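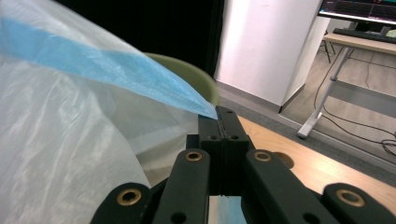

Lill Hand-Held Gripper - House Rules and Product Notes

September
By Kirsty Merrick

I get more email about how to run the Lill than about how to buy one, so I've put the product notes and our working rules on the same page. If you only want the specs, they're down toward the bottom. If you're setting up a crew to record handling tasks, please read the whole thing, and then make your crew read it too!

The Lill is a two-jaw parallel gripper you carry by hand. You squeeze, the jaws close, and whatever you do with it gets logged so an arm can learn the same move later. The jaws are matte black with flat faces, and they ride on a four-arm linkage with a brass threaded insert in each arm. I'm fond of those inserts. Our first version had screws going straight into plastic and we stripped them constantly, usually ten minutes before somebody important walked in.

Most of my rules come out of soft goods. Rigid stuff is pretty forgiving: you grab a block, you have the block. Thin plastic sheet with a non-woven band is another animal, and it's where new people pick up their worst habits. So this is how we do it at Drasosdale, and the Gurkby shop works from the same list.

Grip the corner, and grip the heavier layer if there is one. If a sheet has a fabric-type edge on it, go for that edge. The film by itself stretches and gets little white stress marks, and then your next recording is of a different sheet than your last one. Bring the corner well between the jaws before you close. I see people pinch with the last sliver of the tip because it looks delicate and skilled. Please don't.

Pull until the sheet is taut and then stop pulling. I know that sounds obvious. You'd be surprised how many people keep going, and the corner pops out, and they laugh and grab it again in the same take. A slip is fine to keep, by the way, as long as you tag it as a slip. What I don't want is a slip tagged as a clean fold. Catarina Baptista wrote our tagging sheet and she kept it to one page on purpose, so there's no excuse for guessing.

One hand, one tool. If you start a task with the gripper, your free fingers stay off the material until the take is over. This is the rule people argue with me about most! They want to smooth the sheet down "just a little." An arm with a gripper on the end doesn't have a spare set of fingers, so the little smooth-down is worthless to it and worse than worthless to whoever reviews the take.

Cables go away from your feet. Sheet work makes you step backward without looking, more than any other task we do. Before the first take, walk the path you expect to back up along and move anything that loops across it. Same goes for chairs. We had a near miss at Gurkby that scared me enough to make this a stop-work rule, meaning anyone can call it and nobody gets to grumble.

Pick your table on purpose. Cut-outs and grommet holes in the top catch film edges and swallow small parts. You can work at a table like that (plenty of desks have them) but write it in the session notes, and don't swap tables halfway through a set.

Loose plastic sheet is also a suffocation hazard, and it's slippery on a hard floor. Keep it off the floor, keep it away from kids and pets if you're recording in a home, and fold it up between sessions. I put this in writing after a visitor asked me where it was in writing, and it wasn't.

Now for care. Wipe the jaw faces at every break. Dust is the number one reason a good grip goes bad, and it comes on so slowly that you'll blame yourself first. Check the screws on the jaw block by hand before you start. Every 2000 closes, take the jaws off, look at the linkage pins, and put a dab of the supplied grease on each one - a dab, not a blob, because the extra ends up on your material. If one arm feels looser than its partner, send the tool back to us and use your spare.

Limits, for the folks who skipped down here. Don't squeeze past 50 newtons at the jaws. Don't run a session longer than 50 minutes without putting the tool down, even if you feel great, because your wrist finds out the next morning. The Lill isn't rated for wet work, hot food, or anything sharp enough to nick the faces. It isn't a safety device either, and it doesn't replace your own shop's risk assessment.

In the box: the gripper, 9 spare screws, a hex key, the grease, the tagging sheet, and a printed copy of these rules. The Ollari wrist mount is sold separately and threads right into the brass inserts, so hand-tighten it first and then give it a quarter turn with the key.

Spare jaws ship in pairs only. Please change them in pairs, too. A fresh jaw against a worn one closes a hair crooked, and on thin sheet you'll feel it right away.

If your shop does something smarter than we do, write to me. The table rule came from a customer, and Catarina is already working on the next tagging sheet.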